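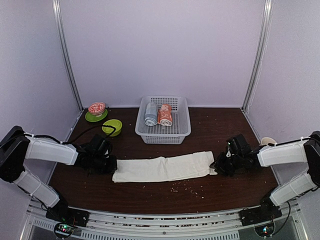

4.2 Towel Rolling on the Ernov Two-Arm Kit

The second set of trials looks at cloth. The Ernov kit is sold to small labs as a complete bench setup: two arms, two grippers, the front rail they bolt to, and a license for the Treloar control software. The sales material gives most of its space to rigid objects such as cups and blocks. We wanted to know how the kit does with something that changes shape when it is touched, as this is what many of our own users at Skirkerley ask for first.

The task starts with one towel on the table, already folded lengthwise into a long strip. The arms have to straighten the strip, roll it up, and place the roll in a basket. Figure 4 shows a trial with a white towel laid across the middle of the table and a gripper at each end. The basket at the back holds two rolled towels, one grayish blue and one orange-red with white markings. The bowls, the saucer and the small cup toward the back of the table stayed in place for the towel trials. They narrow the path to the basket, and we kept them because a real counter is rarely clear.

We logged 939 trials on the kit across all tasks, and 368 of them were towel trials. Each towel trial was scored on three steps. The strip had to be straight enough to roll, the roll had to hold its shape when lifted, and it had to end up inside the basket. A trial that failed a step was stopped there and the towel was reset by hand. Scoring was done by one person, Hazel Baptiste, from the recorded video, and the trials were shown to her in mixed order so that early and late runs could not be told apart by position.

Search all volumes Enter keyword or author Go

Straightening was the easiest step. The Treloar software has a built-in "tension" mode in which both grippers hold the cloth and move apart until the motor current rises past a set limit. With the factory limit the arms stopped too early and left deep wrinkles along the strip. Raising the limit helped, but above a certain point the towel began to slide out of one gripper or the other. We settled on a value between the two and used it for every trial reported in this section. Small creases remained in most strips and did not seem to affect the rolling.

Rolling was harder. The kit's grippers are built from flat plates and brackets, and they close well on an edge that stands up from the table. A towel edge that lies flat gives them little to close on. The control policy we trained learned to press down on the end of the strip and drag it slightly inward, which raises a fold that the plates can then pinch. This worked more often with thick towels. With thin ones the fold often collapsed before the gripper closed, and the arm had to try again. We allowed 5 attempts at the pinch before a trial was marked as failed.

The first turn of the roll mattered more than the later ones. When it was tight, the rest of the strip usually followed, and the other arm only had to hold the far end in place. When it was loose, the roll spread toward one side and came apart on lifting. We tried a version of the policy that checked the first turn with the overhead camera and started over if the roll looked wide. It produced better rolls but added enough time that we left it out of the main comparison – the results are given in the appendix.

Placing the roll brought out a limit of the hardware. The arms are mounted on the front rail and the basket sits toward the back of the table, so the forearms must reach in close together. With both arms on the roll, the software's collision check sometimes halted the motion even though we could see a clear gap between the two joints. Ernov support told us that the check uses a padded model of each arm. The padding can be reduced in a settings file, though the printed manual does not mention it. After we changed it the halts became rare.

We also note a few points on upkeep. The left forearm was covered in white fabric held on with straps. The cables that run along the top of the arms need enough slack to clear the wrist at full reach, and the clips supplied with the kit came loose more than once. We replaced them in February and had no further trouble. Lint and crumbs on the tabletop did not stop any trial, but lint did build up between the gripper plates. We brushed them out after every 10 trials.

Setup was done by two people in one afternoon, working from the printed manual. Calibration took longer than the manual suggests, mainly because the two arms must be matched to each other after each has been set up alone. The competing Ulo kit, covered in Section 4.3, does this in a single step. For cloth work we found the match between the arms to be worth the extra time. A small height error on one side was enough to make that gripper skim over the towel without catching it, and the trial log recorded the miss only as a failed pinch.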